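Decanting black seeds without getting them all over the table?
Kitchen & Pantry > Storage and Containers

mudroom_meg
Okay, pantry people, I need opinions. I buy my little black seeds in the big bag from Petkov because the small jars cost a fortune, and every time I move them from one container to another I end up finding seeds for a week. In the toaster. In my sock! Tried going slow, tried going fast, tried a paper cone (it unrolled halfway through, do not recommend). Here's where I've got to, clear container into the red bowl: 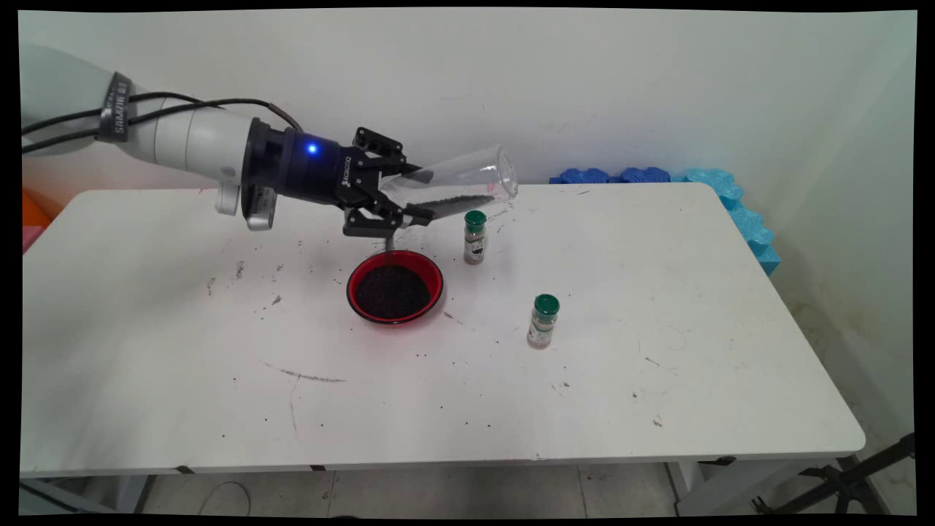

Bowl nearly full, and a few strays on the table anyway.

The bowl is the stop on the way, and then I spoon from there into whatever jar is going on the shelf. Is there a better system? My sister says I should just buy a funnel and stop talking about it.

tinlid38
Your sister is right. Buy a funnel. I've had a Hodeck one for 8 years, wide neck, and it does seeds, peppercorns, rice, all of it.

mudroom_meg
I have a funnel! It clogs. I poke it with a chopstick, it unclogs all at once, and then the jar overflows. Maybe mine's just too narrow?

tinlid38
Too narrow. The hole should be nearly as wide as the jar mouth. Those skinny ones are for oil.

parsnip_and_co
I'm going to disagree with the funnel crowd. Bowl first is the right way to do it – your problem is that the bowl's too full. Look at how high the heap is in that picture. Once you've got a mound like that, anything new that lands on top wants to roll down the side and hop over the rim. Stop at half, empty it into the jar, go again. It's slower, but you won't be sweeping.

Also nice bowl, I love the dark rim on it.

gus_in_the_pantry
Put a baking sheet under the whole thing. A rimmed one. Then who cares what hops out, you just tip the sheet over the jar at the end. I did 5 pounds of mustard seed that way last April and lost maybe a pinch.

parsnip_and_co
Tipping a baking sheet into a jar is its own mess, though. They come off the corner in a big fan.

gus_in_the_pantry
Only if you rush it. Parchment on the sheet, fold it in half, pour down the crease. Been doing it forever.

Lizeth Apaza
Hi, first post here, I've been reading for ages! I used to do the bulk bins at a co-op and we poured thin, same as in your photo, just a little stream with the container tilted. A thin pour is good. What helped us most was height. Get the mouth of the container as low as you can, practically down in the bowl, and the seeds don't have far enough to fall to bounce. And stop before the last bit, then tap the rest out with your finger on the bottom. The last spoonful always comes in a rush when you tip it up steeper, and I think that's when most of them get away.

mudroom_meg
Oh, the last bit! Yes, I always get impatient at the end and just upend it. Guilty. Going to try the low pour on Thursday when I do the sesame.

tinlid38
Or a funnel.

halfpint_wren
Question from the side: are you keeping the two little jars next to the bowl or are those headed for recycling? I have a whole drawer of small spice jars and can't make myself toss them. They're perfect for the stove-side shelf, I refill them from the big container and the big one stays in the dark.

mudroom_meg
Keeping! I use 2 sizes of container now, little ones for by the stove and big ones for the cupboard, and labels are on my list. The last set of labels was Dalletti and they came off the first time I wiped a jar down, so I'm open to suggestions.

halfpint_wren
Masking tape and a marker. Ugly, but it stays put, and you can write the date you filled it.

gus_in_the_pantry
Seconding tape. I bought the fancy Fistura chalk labels and the writing rubbed off on my hands. Everything in my cupboard was a mystery by Christmas.

parsnip_and_co
I like the Fistura ones! You have to let the ink dry overnight, it says so on the packet.

gus_in_the_pantry
Who reads the packet.

mudroom_meg
Tape it is, at least for the seeds. Baking sheet under, bowl half full, low pour, and I'll look at wide funnels next time I'm out. Will post the sesame results, good or bad.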